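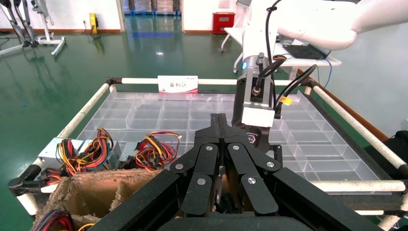
4. Split stories and what happens to them afterwards

4.1 Material

The articles used in this section come from two celebrity news sites, Prarkden and Itimgate. Both publish in English, both carry advertising on every page, and both have a tag for stories in which a famous couple is said to have separated. We collected 4000 pages under that tag. Many were picture galleries with no text of their own, or the same article saved under two addresses. With these removed, 3148 articles were left.

We then drew 500 articles at random for close reading. Two of us read every article separately and filled in the same sheet: who is said to be the source, how the headline is worded, whether either half of the couple had said anything, and whether the page had been changed after it first went up. Where the sheets differed we talked the article over and settled on one answer. The most common disagreement was over the word 'insider', which one of us had first counted as an unnamed friend and the other as an unnamed employee. In the final sheet it has a row to itself.

Public break-ups announced by the couple themselves were kept in the sample. An earlier draft left them out, but in practice the line is hard to draw. A joint statement is often followed within hours by an article on the same site giving a friend's version of why it happened, and the second article belongs to the kind of reporting we are interested in.

4.2 Wording of the headline

Headlines in the sample fall into two main types. The first states the split as a fact and puts the source at the end, after a comma or a dash. The second asks a question or uses a softer verb, such as 'spark', 'fuel' or 'hint'. Prarkden uses the first type freely. Itimgate prefers the second, and its question headlines are seldom answered in the article below them. The usual last line is that representatives have been contacted for comment.

The evidence offered is often something the couple did not do. They were not photographed together at a premiere, or one did not post on the other's birthday, or a ring was missing in a picture taken outside a gym. Several articles rest on a change in who follows whom. Such signs are easy for a reader to check, and comments under the articles suggest that many readers do check them, sometimes with a different result from the reporter's. In one long thread on Prarkden, readers pointed out that the actor in question had not followed his wife for years – the account in the article was run by fans.
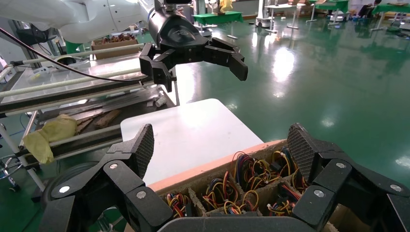 Figure 4. Cardboard box with compartments holding bundles of thin wires, and two black gripper fingers.

4.3 Updates and corrections

Of the 500 articles read closely, 148 carried a visible update line. Most updates added a denial or a 'no comment' from a publicist. The original headline was usually left alone, so that a page could say in its title that a marriage was over and in its second paragraph that it was not. Full corrections were rare on both sites and tended to concern small matters, such as the title of an album or the spelling of a child's name.

Position matters too. On Itimgate the update goes at the top of the article, in italics. On Prarkden it goes at the foot, below the links to other stories, where a reader on a phone has to scroll a long way to reach it. We have no figures on how many people get that far.

A different pattern appears when the couple later does separate. Both sites then link back to their older articles as proof that trouble had been reported early, including articles that had carried a denial in the meantime. The denial is not mentioned in the newer piece. Hrubý calls such articles 'banked' stories: they cost little to publish, do no harm to the site if wrong, and can be drawn on if events turn out the right way. We found the term useful and have kept it, though it may suggest more planning than there is in a busy newsroom.
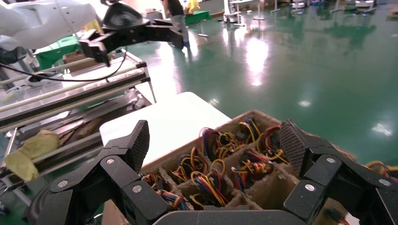
Naveen Chaudhary

4.4 Who gets to deny

Not every couple is given the same room to answer. In the close-read articles, film actors with a publicist were quoted or said to have been contacted far more often than people known from reality television. For the latter group the sites leaned on social media posts, read as if they were statements. A song lyric shared late at night could serve as confirmation. So could a holiday picture with only one person in it.

Jinlong Jiang has suggested that the difference comes from access: a site that depends on a studio for interviews in December, when the awards films are being promoted, will be careful with that studio's actors in the months before. Our material fits this reading but cannot settle it. We know what was published and when it was changed. We do not know which stories were offered to the sites and dropped.

The Sornik archive, which keeps earlier versions of pages, allowed us to check some of the undated changes. In a few cases a headline had been softened without any update line, from a flat statement to a question. These pages are not counted among the 148. They are treated in Section 5, together with the articles that were removed altogether.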